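Plerkau Documentary Project
Progress report to the Pringle Fund
December 2023

Prepared by Karlijn Nijs, producer

Summary

Work on the documentary about the Plerkau community is on schedule in most areas and behind in one. The research phase is closed. Filmed interviews are finished except for two former members who asked for more time. The rough cut is behind because of a music rights question and because we went back to the archive in the fall for material we did not have in May. We do not need more money to finish. We are asking for a change in how the last payment is split, explained under Budget.

Background

Readers who have the May report can skip this part. The film covers the rise and breakup of a small religious group that ran from a rented farm property outside Lulonport. Its leader preached mostly by cassette and later by internet radio. At its largest the group had 160 members living on or near the property and a mailing list of 700. It broke apart after the leader's death, and the recordings were split between relatives and former followers.

The film is told by the people who were there. We have no narrator and no reenactments.

Interviews

Hường Lương ran the interviews in the summer and fall. Everyone on the original list has been contacted. Most sat for one long session, and a few came back for a second. Three people agreed to talk only with their voices changed and their faces out of view. We have put that in writing with each of them and their lawyer has a copy.

The leader's younger sister, who had turned us down twice, agreed in the end to an off-camera talk. She confirmed the family's version of the move to Lulonport and corrected two dates we had taken from an old newspaper profile. She does not want to be quoted. We have used her corrections and found a second source for each.

The two open interviews are with the former bookkeeper and the man who set up the radio equipment. The bookkeeper has said yes in principle. If neither is done by the end of winter we will finish without them, and the section on money will rest on court papers alone.

Archive

Mojtaba Mazandarani has now logged 571 recordings. Of these, 275 have been transferred to digital files and checked against the handwritten labels. The rest are duplicates, blank, or in too poor a condition to play without specialist work. We do not plan to pay for that work unless a label suggests something we need.

The labels are often wrong. One tape marked as a harvest sermon was a phone call between the leader and a landlord. Another held a full evening meeting that several people had described to us and that we thought was lost. Parts of that meeting will open the film. 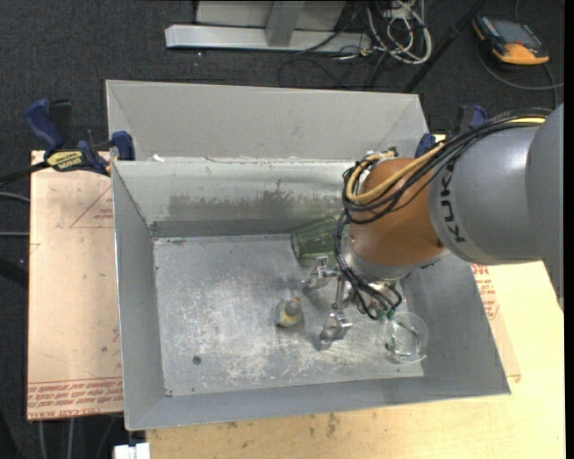
Fact checking

Ngọc Ngô joined in late summer to check the script line by line. She has gone through the first two sections. A good deal of what is online about the leader is copied from one fan page, including a birth year that does not match the county record and a figure for personal wealth with no source at all. We have dropped both. The film will give the birth year in the county record and will say nothing about net worth beyond what the estate filing shows.

The cause of death is stated as it appears on the certificate. Several former members believe something else, and two of them say so on camera. Those remarks stay in, with the certificate shown right after.

Editing

Aleksi Koskela is cutting the film. The first section is locked. The second is in its third version and runs long by nearly ten minutes. The third exists as an assembly only.

The music question concerns hymns recorded by the group with words changed from published songs. Gamura, the company clearing rights for us, has answers on all but two. If those two cannot be cleared we will fade them down and use the talk that follows. Aleksi has made an alternate version of the scene in case.

Budget

Spending is within the approved total. Travel came in lower than planned since several interviews were held in one trip. Transfer costs were higher because of the second batch of tapes. The two nearly cancel out.

We ask that the final payment be made in two parts, one on delivery of the rough cut and one on delivery of the finished film. The current agreement pays all of it at the end, and the sound mix has to be paid for before then.

Next steps

Finish or drop the two open interviews.
Complete fact checking on the third section.
Settle the last two songs with Gamura.
Send the rough cut to the Fund for comments, with a written list of any lines still being checked.
Show the anonymous participants their own scenes before picture lock, as agreed.

Questions about the archive can go straight to Mojtaba. Everything else should come to me.

Karlijn Nijs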